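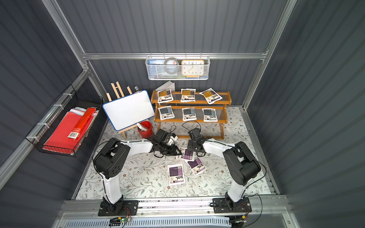
Grouping is the first thing I want you to get comfortable with this week, well before we touch labels or stock cards. By grouping I just mean deciding what lives with what, and then sticking to it. Look at the little two-tier shelf: brown-and-yellow labels up top, blue-gray labels underneath, and the purple ones still down on the floral mat waiting for a home. You can read that shelf from across the room without knowing a single word on the packets, and that's what I'm after when you set up your own.

A bit about where this fits. Last week we did containers and I rambled on about lids for far too long (sorry, evening group). This week is open shelving for small dry packets, and next week Hermine Kälin is taking the class while I'm away, so please have your floor sketch finished for her. She's marking them, I'm not, and she is fussier than me about arrows.

Sorting by colour

Colour is the quickest sort going. If the maker has already put a different colour on each variety, use it! Don't invent your own system of stickers on top. I spent a whole June at the Cerenwood pantry sticking green dots on things that were already green, and I'd like to spare you that.

The catch is that colour works for the person shelving and not always for the person looking. Some people in your household or workplace won't see brown and blue the way you do, so back it up with position. Same variety, same tier, every time. The reading from Ugwu (chapter on kitchens, skip the bit on cellars) calls this "doubling the cue" and I've pinched the phrase for the assessment, so do learn it.

Three kinds, two tiers

Now the awkward part, and the part most of you will get wrong on the first go. With three varieties and two tiers, somebody has to share. Your options, in the order I'd try them:

Split a tier left and right. Fine if the packets are narrow. Leave a hand's width between the two groups or they'll creep together by the end of the month.

Stand the packets one behind another so each variety takes up less width. Good for things you use fast, hopeless for anything you forget about.

Put the third variety somewhere else altogether - a basket, a drawer, the next shelf along. People resist this one and I don't know why.

What I don't want to see is the third lot sprinkled into the gaps. It looks tidy for a day.

Rods and slats

A tier made of thin metal rods is lovely for air and easy to wipe, but soft packets can lean or settle between the rods. Check yours by giving the shelf a gentle nudge. If a packet ends up on a tilt, try turning it or moving it closer to its neighbour. A thin tray works too, though you lose a little height.

For the exercise

Your practice shelf is 600 mm wide and your floor area is 900 by 600. Work from the floor up. Lay everything out by variety first, facing you, then load the back of the shelf, then the front. The Pustent worksheet has a grid you can draw on, and spares are in the tray by the door, under code 3923 if you need to order more from the print desk.

Bring a pencil. Zimov group starts at the far table.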